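Bitdale – Célula de manipulação Hirnerum
Manual de instalação e utilização
Secção 4: Preparação da superfície de trabalho e regras de operação

Redação: Cirilo Barrera
Revisão de 5/2/22

4.1 Âmbito

Esta secção aplica-se à montagem do tampo, à delimitação da célula e à colocação das peças de ensaio. Não substitui a avaliação de riscos do local. Convém dizê-lo logo no início, porque a edição anterior era lida em muitas oficinas como se fosse um certificado, e um manual não certifica nada. Quem assina a colocação em serviço é o responsável pela instalação, com o braço montado no sítio onde vai trabalhar, com a ferramenta que vai usar e com as pessoas que vão passar ao lado.

Quem procura a frase "este robô é seguro" não a encontra aqui. O braço pode ter limitação de força e a aplicação continuar perigosa: basta uma ferramenta comprida, uma aresta na peça ou uma mesa que deixe a mão do operador sem saída. As normas ISO 10218-1 e 10218-2 e a especificação ISO/TS 15066 são o ponto de partida habitual. Leia-as. A folha comercial que acompanha o equipamento não é um resumo delas.

4.2 Antes de começar

Confirme que dispõe de:
- mesa perfurada, nivelada e fixa ao chão;
- tampo de madeira, seco e sem empeno;
- fixadores para o tampo;
- marcador de referência impresso, sem vincos;
- fita de sinalização amarela e preta;
- jogo de blocos de ensaio;
- ficha de registo (Anexo C).

CUIDADO: Toda a montagem desta secção é feita com o braço sem energia e com o corte geral bloqueado a cadeado. A paragem de emergência não serve para este fim. O botão pode ser rearmado por qualquer pessoa que passe.

4.3 Montagem do tampo

1. Limpe a mesa perfurada. As aparas que ficam nos furos levantam o tampo, e depois perde-se uma tarde a procurar na calibração um erro que está debaixo da madeira.
2. Pouse o tampo de modo a deixar mesa livre em toda a volta. Essa margem é necessária para os fixadores e para o marcador.
3. Encoste os fixadores e aperte à mão, depois com chave.
4. Empurre o tampo pelos quatro lados. Se mexer, volte ao passo 3.
5. Passe a mão pela superfície. Nas juntas entre tábuas não deve haver degrau que se sinta com a unha.
6. Registe o número do tampo na ficha.

NOTA: O veio da madeira e os nós são aceitáveis para ensaios de preensão. Para ensaios com câmara a história é outra. A Trastis afirma na sua documentação que o módulo de visão "ignora texturas naturais". Nós ensaiámos 479 preensões sobre madeira à vista e não subscrevemos a frase sem reservas: uma mancha escura pode ser tomada por uma peça quando a luz vem rasante. Faça o ensaio com o seu tampo e com a sua luz.

4.4 Marcador de referência

1. Cole o marcador na mesa, fora do tampo. Colado no tampo, desloca-se com ele e o desvio deixa de ser detetável.
2. Verifique que o quadrado fica inteiro, com a margem branca à vista.
3. Percorra com o braço, em velocidade reduzida, as posições extremas do programa e confirme em cada uma se o marcador continua visível para a câmara.
4. Se o braço tapar o marcador em alguma posição, anote-a. Tapar durante a passagem é tolerável. Tapar na posição de leitura não é.

Não plastifique o marcador com película brilhante. A Camacho fornece uma versão plastificada e recomenda-a pela durabilidade. Dura, de facto, mas reflete as lâmpadas do teto.

4.5 Delimitação no chão

1. Marque com fita amarela e preta o limite da zona de movimento.
2. Calcule a distância com a ferramenta montada e a peça agarrada. O alcance indicado na placa do braço é medido sem nenhuma das duas.
3. Substitua a fita quando começar a levantar nos cantos.

A fita informa. Não para o braço, não corta a energia e não impede um visitante distraído de entrar. Se a avaliação de riscos pede uma barreira, um tapete sensível ou um scanner, a fita não conta como medida equivalente, por muito bem colada que esteja. Já vimos relatórios em que contava.

4.6 Colocação dos blocos de ensaio

O jogo de blocos usa formas diferentes de propósito. Um cubo perdoa quase tudo, e uma demonstração feita só com cubos diz pouco sobre a preensão. Inclua sempre cilindros e pelo menos uma forma recortada, como a estrela.

1. Coloque os blocos com o braço parado e em modo manual.
2. Para o ensaio simples, separe-os de forma que a ferramenta desça sem tocar no vizinho.
3. Para o ensaio de aglomerado, encoste-os uns aos outros, com o cubo ao centro.
4. Deixe o resto do tampo livre. Canetas, parafusos e o telemóvel ficam noutro lado.
5. Retire as mãos, saia da zona marcada e só então autorize o movimento.

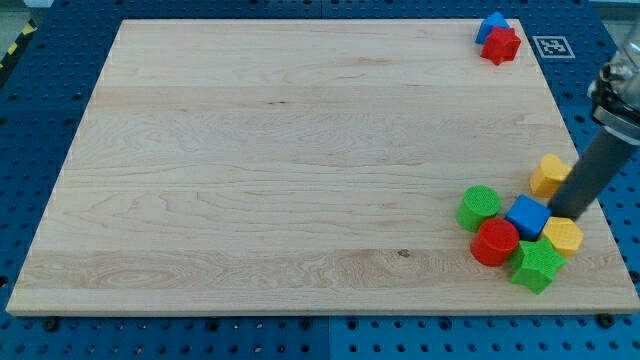
Fonte: Bitdale, documentação técnica. Célula Hirnerum, ensaio de aglomerado.

Com os blocos encostados, o cubo azul toca nos dois cilindros, no hexágono amarelo e na estrela verde, e a ponta da ferramenta trabalha junto ao lado direito do tampo. É uma disposição exigente. Qualquer força lateral aplicada a um bloco passa para os outros, e o valor que o controlador apresenta deixa de dizer respeito a uma única peça. Não use essa leitura para justificar um limite de força no relatório.

CUIDADO: Não corrija à mão a posição de um bloco com a ferramenta em baixo. A ponta arredondada reduz o risco de corte e não altera em nada o risco de esmagamento contra o tampo. Recolha o braço, passe a modo manual e corrija depois.

4.7 Verificação em velocidade reduzida

1. Selecione o modo manual de velocidade reduzida.
2. Mantenha o dispositivo de habilitação na mão durante todo o percurso. Prendê-lo com fita ou com uma braçadeira é motivo para suspender a colocação em serviço.
3. Execute o programa completo com os blocos no lugar.
4. Largue o dispositivo de habilitação a meio de um movimento e confirme que o braço para.
5. Repita com a paragem de emergência.
6. Execute 22 ciclos seguidos sem intervenção. Se tiver de intervir, volte a contar desde o início.
7. Preencha a ficha, incluindo os ciclos falhados.

Quanto ao passo 7: uma ficha sem falhas levanta-nos mais dúvidas do que uma ficha com falhas explicadas. Num dos processos que recebemos em setembro vinham 1166 ciclos, todos conformes, com a mesma caligrafia e a mesma hora de início. Foi devolvido.

NOTA: O número de ciclos do passo 6 é um critério interno da Bitdale. Não vem de nenhuma norma e não deve ser citado como se viesse. Serve para apanhar erros grosseiros de montagem – um tampo solto, um marcador tapado – e não demonstra fiabilidade.

4.8 Quando repetir a verificação

Repita 4.7 por inteiro sempre que:
- o tampo for retirado ou rodado;
- a ferramenta for trocada, mesmo por outra da mesma referência;
- o marcador for substituído;
- o programa do controlador for atualizado;
- tiver havido uma colisão, ainda que sem danos visíveis.

Os fornecedores costumam indicar que uma atualização "não afeta as funções de segurança". Pode ser verdade. Peça por escrito a lista do que mudou e repita a verificação na mesma. Demora 40 minutos.

4.9 Conservação dos registos

Guarde as fichas junto do processo da máquina, em papel ou em ficheiro, com o nome de quem executou o ensaio e o de quem autorizou o arranque. Não podem ser a mesma pessoa. As fichas rasuradas conservam-se com a rasura; passar a limpo e deitar fora o original invalida o registo.

Para a configuração dos limites de força e velocidade, consulte a secção 5.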